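Automation Maintenance, Unit 4: Care of the Wrist Camera and Finger Cell
Course notes, September term
Instructor: Bernadette Quinlan

4.1 Scope

These notes cover the Galberg bench cell: one arm, a parallel gripper and a camera at the wrist. Controller faults are handled in Unit 6.

4.2 Finger and mount checks

Power down and lock out before touching the fingers. Wipe both pads with a lint-free cloth and inspect them for cuts. Pull out any fiber caught at the pad edge. Knitted test pieces shed more than woven ones, so cells running them are cleaned every shift. Tighten the Piltlow mount screws in a cross pattern, then check that the camera does not shift under light hand pressure.

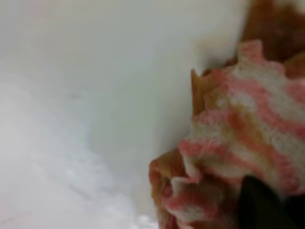 When should a finger pad be replaced?
Replace it when a cut reaches the backing or when the pad lifts at any corner. Replace both pads as a pair and record the change in the log.

4.3 Work surface and view check

Clean the bench panel before checking the camera. Specks on the panel and dirt on the lens cover look alike in a single view. Move the arm 44 mm sideways and compare. A mark that stays at the same place in the view is on the optics; a mark that moves is on the panel.

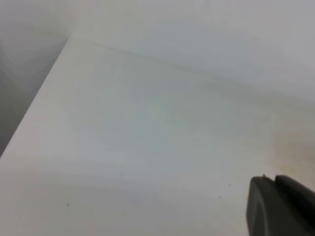
Fig. 4-2. Wrist view of the white surface, gripper finger at lower right.

Stains that survive a wipe are entered on the Morais sheet with their position. Do not use solvent on the panel.

4.4 Exposure

Set exposure by hand, with room lights at their working level. Automatic exposure tends to darken dark fingers further when a white surface fills the view. Let the camera warm up for 22 minutes first.

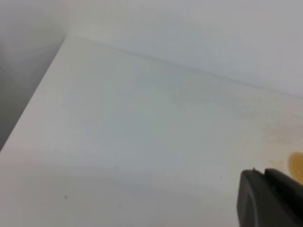
Save the setting under a new name and keep the previous one until the cell has completed six clean cycles. If the view check fails after that, restore the old setting and repeat 4.3.

4.5 Lab work

Read the Prilitz mount sheet before Friday. Bring the completed log page for your cell to Room 352.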